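Machines and Chores: Are We There Yet?
Course notes, unit 4
Lâm Thân
Last updated 4 December 2022
Shares 4 | Comments 4

Read these notes before the lab session and bring your chore sheet from September.

What we mean by a chore

In this course a chore is a job that a person does without training, in a place that was not set up for the job. Clearing a table is a chore. Welding the same door seam all day is not, even though welding is harder for most people to learn. The difference matters because factory robots have been good at the second kind of work for a long time, and students often take that as proof that the first kind must be close.

A chore has some features that make it awkward for a machine. The objects are not in the same place each time. They are made of different materials and some of them break. The end point is loosely stated: "put the dishes away" covers a lot of decisions that the speaker never thinks about. And the person asking expects it to be done at something like human speed, with no one standing by.

Shop-floor work sits in between. At the Fairclough packing site, which we use as a running case, the conveyor and the labeling are automatic and have been for years. The odd jobs are done by people: picking up what fell, turning a box the right way, pulling a torn bag out of the line. When the site manager was asked what she would automate next, she named the torn bags. It is the job her staff dislike most and also the one no supplier would quote for.

How to read a success claim

Most claims you will meet are in the form of a rate. Before you accept one, write down the following.

What was the task, in one sentence, with a clear end state?
How many tries were there?
Who or what decided that a try had worked?
Was the scene reset by a person between tries?
Were the objects in the test also used in training?

Take the two class cases. Grinmont tested a cup-placing program in simulation over 1000 tries and counted a try as good if the cup was touching the rack at the end. Flindska ran 500 tries of the same task and counted a try as good only if the cup stayed on the rack after the gripper let go and moved clear. Grinmont has the higher rate. You can't say from this which program is better. A cup leaning on a rod passes the first test and fails the second – and in a kitchen, the second is the one you care about.

Look also at what is left out. Neither group started with a cup lying on its side. Neither used a wet cup. Both stopped the clock while the scene was reset. These are fair choices for a first test, but they should be stated next to the rate.

Simulation

A good part of this work is done in simulation before it goes near a real table. It is cheaper, nothing gets broken, and you can repeat a start position exactly. The weak point is contact. Friction, the give of a rubber pad, a thin rod that bends a little when pushed – these are hard to model well, and chores are mostly contact. A program can learn to depend on something that is only true in the simulator. The usual fix is to vary the friction, weights, lighting and positions during training so the program can't lean on any one setting. It helps. It does not remove the need to test on hardware.

Simulated tabletop work: two arms and a yellow rack, then a blue cup between the gripper fingers.
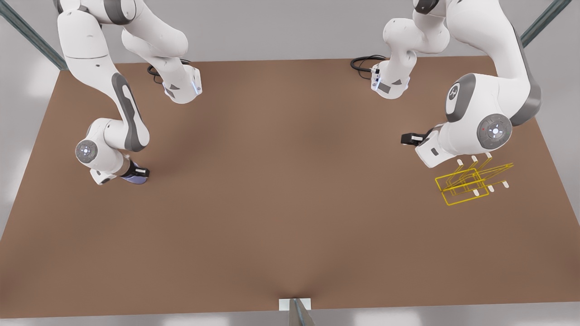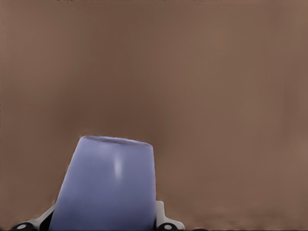

Reading time for this unit: 4 minutes

Thin rods like those of the rack are difficult for depth cameras on real hardware, which often miss them or see the table through the gaps. A tapered cup brings its own trouble. Fingers closing on a sloped wall can push the cup along its own slope if the grip is light. Most people deal with this by feel and would not be able to tell you they do it.

For the lab

Load the Skiltuno scene file and run the supplied program without changes first. Record each try on the sheet. Then write your own end-state rule for "cup is on the rack" and score the same tries again. Hand in both scores and a paragraph on where they differ.

Groups who finish early can move the rack and repeat. Keep the old results; you will need them for unit 5.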